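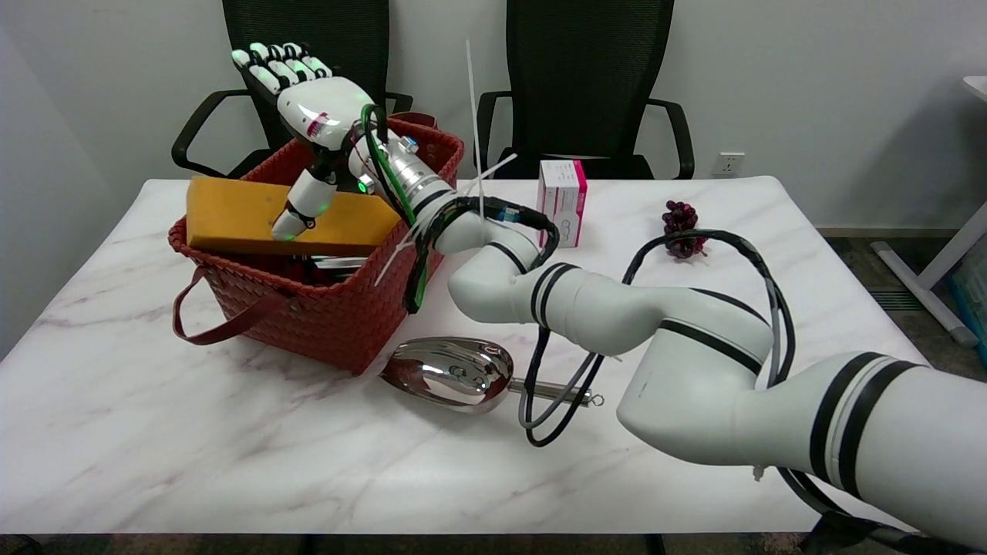

From: Mariama Ofori
To: Clesbridge Neighbors list
Date: Tuesday, February 19, 2019
Subject: Re: Sourdough troubles, and the bread swap

Hi Callum, and hello to everybody else who has been following along,

Callum Garside wrote:
> I have now made four loaves from the starter Mariama handed out
> at the last swap and every one of them has come out like a
> doorstop. The taste is fine, my daughter even likes it toasted,
> but there is no rise to speak of. I feed it in the morning before
> work and bake on the weekend. Our kitchen is on the north side
> and gets pretty chilly. Should I give up and start over? Also, is
> the next swap still at the library, and does it matter if what I
> bring is ugly?
>
> Callum

Please don't throw it out! I had the same trouble my whole first winter on Brirkesell Street and very nearly went back to packets of yeast. I think your starter is just cold and hungry, poor thing. Mine sulks from Thanksgiving until the daffodils are up, and then in August it goes so fast I can hardly keep the lid on.

What I would try first is moving the jar. The top of the refrigerator is good if yours runs warm, or inside the oven with only the light on (put a sticky note on the dial, I have cooked a starter that way and the smell stayed for days). Then feed it twice a day instead of once, for four days or so, and use a little whole rye flour along with the white. Don't bake with it until it doubles between feedings. I put a rubber band around the jar at the level where it starts, so I can see how far it has climbed when I come down in the morning.

The other thing is the dough itself. The recipe sheet I gave out says to let it rise five hours, and I wrote that in the summer, so it's really my fault if people have been following it to the letter. In a chilly kitchen mine can take up to 18 hours, and I usually mix it after supper and leave it until the next afternoon. Go by how it looks. It should be puffy and wobble a bit when you shake the bowl. Delali Agyeman adds a spoonful of honey at this stage and swears by it, though I've tried it both ways and can't say I tasted much difference - but her bread is better than mine, so perhaps you should listen to her.

As for flour, I'm still buying the big bags at Boateng and splitting them. Tetteh Boateng will set one aside if you call ahead, and if anyone wants to go halves with me on the rye, I'd be glad of it. It goes stale before I can get through a whole bag on my own.

Now, the swap. Yes, it's at the library again, in the back room, and we have it for 2 hours starting at ten. Please wrap your loaves in paper or a clean dish towel and put a slip in with what's in them, especially nuts and seeds. Yaw Tsikata is bringing his plum jam, and I've promised butter. Ugly loaves are very welcome. I brought a rye last fall that had split all down one side and it was gone before I had my coat off.

If your jar still hasn't perked up by then, Callum, bring it along and I'll give you a fresh scoop of mine to stir in. I'll have plenty, as I always do, and a few spare jars too if anybody new would like to get started.

Warmly,
Mariama

P.S. Whoever left the blue-striped towel last time, I've washed it and it will be in my bag.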